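Play Kitchen Corner, Otosville Family Room
Progress report to the Gallus Fund, second period

Last updated: October

In this period we used the money mostly for the play kitchen. The old set had many broken parts, and the children did not use it much. We ordered new pieces from Cutora, and they came in two deliveries. The second delivery was late, so the opening of the corner was moved by 8 days.

The corner is now open 4 mornings each week. Up to nine children can play in one session. We put the kitchen things on a white table, because on the old carpet small pieces were always lost. The children like very much the washing and serving games, and we try to keep the plates, bowls and food together for this.

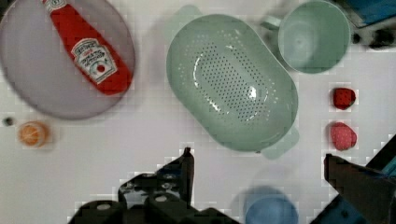
Green colander and bowl on the white table, with toy strawberries and a ketchup bottle lying on the plate.

The food pieces are the weak point. We still have too few fruits for a full group, and the strawberries are wanted by everybody at the same time. We asked Akyol for a price for 20 more pieces and wait for the answer. The cost should fit inside the budget line for small materials, so we do not ask for additional money.

Cleaning takes more time than we planned. The holes of the colander must be cleaned with a brush, and this was not in our first schedule. From next month the last part of each session is for tidying, together with the children.

Still open: a shelf at child height, and picture labels for the boxes. We will report on both in the next period.

Comments

Otosville parent: My daughter washes strawberries at home now too. Thank you for the new corner!

Reader: Is it possible to give used play food, or only new?

Family Room: Used is welcome, if it is clean and not cracked. Please bring it in the morning.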